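3.2 Vessels and the Transfer of Whole Beans

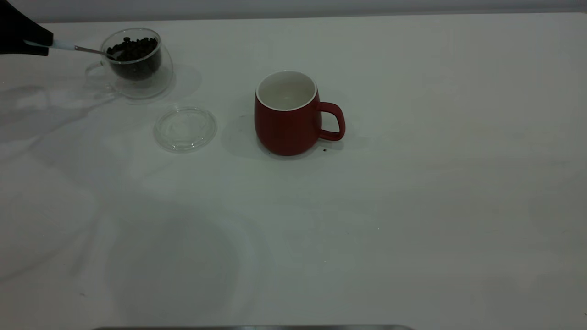 Figure 4. Clear glass cup with whole coffee beans, long spoon, glass lid and red mug on the white work surface.

The second part of the Wiveck household study dealt with small transfers of dry goods between containers kept in ordinary kitchens. Whole coffee beans were selected for this part after the January pilot, in which ground coffee had proved difficult to recover from the table and had stained two of the cloths used for cleaning. Beans can be gathered by hand, weighed again and returned to storage with little loss. They also make visible how a spoon behaves in a narrow opening, a point on which the earlier literature on kitchen measures has little to say.

The source vessel was a clear glass cup with a small handle and a separate round lid (Figure 4). Cups of this kind were reported by many of the households in the Iltton survey, where they served for tea, for sugar and, in several homes, as a short-term store for beans kept close to the coffee maker. The rounded outer shell gives an impression of volume that the inner chamber does not match. Respondents who were asked to estimate the contents by eye tended to judge by the outer wall, and their estimates were too high in most cases. For this reason all quantities in Section 4 are given by weight.

The lid was removed before each trial and placed flat on the table. Early in the pilot it had been left leaning against the cup, and it slid when the cup was touched. Laying it flat used more of the work surface but removed the problem. Lids were wiped at the start of each session and not between trials. Small marks on the glass were disregarded.

The receiving vessel was a red ceramic mug with a white interior. Three considerations governed the choice. The pale glaze allows a single dark bean to be seen at the bottom of the mug, and this simplified the check carried out after each series. The opening is wide enough to accept a loaded spoon without contact at the rim. Finally, the mug was already familiar to participating households, many of which owned one of similar shape. Its barrel-like body did hold beans against the wall when the mug was tipped out too gently, and the instructions were revised to ask for a firm tap on the base.

Spoon length received more attention than had been planned. A teaspoon reaches the bottom of a shallow cup without difficulty, but in a deeper chamber the fingers meet the rim before the bowl of the spoon has passed under the beans. The long spoon adopted here, with a white handle and a slender metal shaft, can be held at an angle well clear of the opening. Participants in the Trerkholm group described this as the more comfortable arrangement, although a number of them observed that a long spoon is also easier to overturn on the way to the mug. Both remarks are consistent with the spill records.

The series comprised 80 trials. The cup was filled to a little below the rim at the start of each one, and the mug was checked and emptied of any remaining beans. A trial ended when the spoon could no longer lift beans from the inner chamber without the cup being tilted. Beans that fell on the table were collected and recorded separately, and those found between the two vessels were not distinguished from those found elsewhere. In 36 trials at least one bean was recovered from the table. The weight lost in this way was small, and no trial was excluded on account of it.

Placement of the vessels followed the plan used in the Rengifo kitchen inventory, with the cup toward the left of the work surface and the mug to its right. No attempt was made to fix the exact distance between them. Households do not do so, and the purpose of the series was to record transfers under conditions close to those of daily use. The effect of distance is taken up in Section 3.3, together with the results for rice and dried lentils, for which a shorter spoon and an open bowl were used.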